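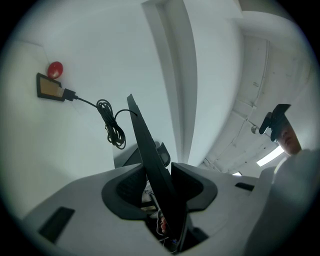 Serkgate rules

Serkgate rules are a code of eight-player football used by amateur clubs in the towns of Felton, Brunton and Padton. The code descends from eleven-player American football and keeps its downs, its scoring values and most of its penalties. It differs in the size of the field, the handling of kicks and the limits placed on the defensive rush. It takes its name from the Serkgate ground in Felton, where the rules were first written down in 2000.

Origins

The Felton club had too few players for a full roster and had been playing reduced-side games under terms agreed before each kickoff. Disputes over substitutions and the kicking game led the club secretary, Senyo Antwi, to draft a fixed text. Brunton adopted it the same year. Padton, which had been playing a nine-player game, held out for a season and then dropped its own code.

The first text ran to 32 articles. Later editions kept that numbering, and articles that have been repealed are left in place and marked as void.

Field and players

The field is 80 yards long between the goal lines and 40 yards wide. End zones are 10 yards deep. Hash marks divide the width of the field into thirds.

Each side has eight players. The offense must have five on the line of scrimmage at the snap, of whom the two at the ends are eligible receivers. A center may not be hit until he has raised his head after the snap. Substitution is unlimited between downs, but a player who leaves with an injury must sit out at least one down.

Play

A game has four quarters of 12 minutes. The clock stops for incomplete passes and balls out of bounds only in the final 2 minutes of each half. Each team has 3 timeouts per half, and unused timeouts do not carry over.

The offense has four downs to gain 10 yards. No more than 3 defenders may cross the line of scrimmage before the ball is handed off, pitched or thrown. A fourth may cross once the quarterback leaves the area between the original positions of the end linemen. Crossing early is an illegal rush and costs five yards from the previous spot, with the down replayed.

Kicking

Kickoffs are taken from the kicking team's 30-yard line. The receiving team must place at least 3 players within 15 yards of the ball. Onside kicks are legal at any point in the game.

Punts must be declared. Once a punt is declared, neither team may cross the line until the ball has been kicked, and a fake is not permitted. This article has been the one most often proposed for repeal, mainly by Brunton, whose coaches have argued that it removes a legitimate option on fourth down. Field goals follow the eleven-player rules.

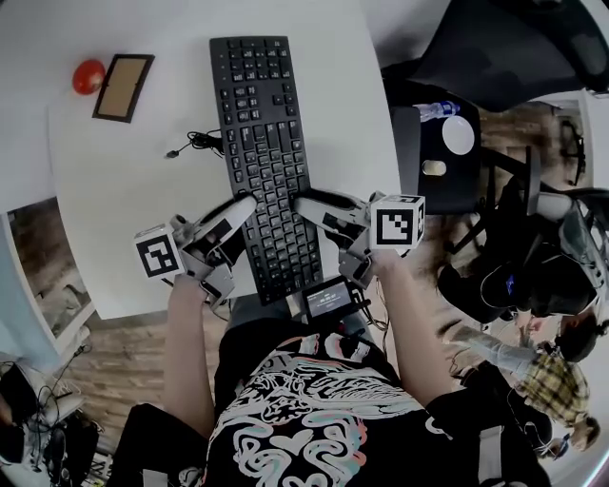

Scoring and overtime

A touchdown is worth six points, a field goal 3 and a safety 2. After a touchdown the scoring team may kick for one point or run a play from the three-yard line for 2.

Tied games in the regular season stand as ties. In the playoffs, which are held in November, each team receives one possession from the opponent's 20-yard line, and the procedure is repeated until the tie is broken. From the second round of possessions on, a team that scores a touchdown must attempt the two-point conversion.

Officials

Games are worked by a crew of four: referee, umpire, line judge and back judge. The line judge is responsible for counting rushers. Where only 3 officials are available, the umpire takes over this duty and the back judge keeps the game clock.

See also

Eight-man football
Nine-man football
Illegal rush

Last edited Mar 28, 2025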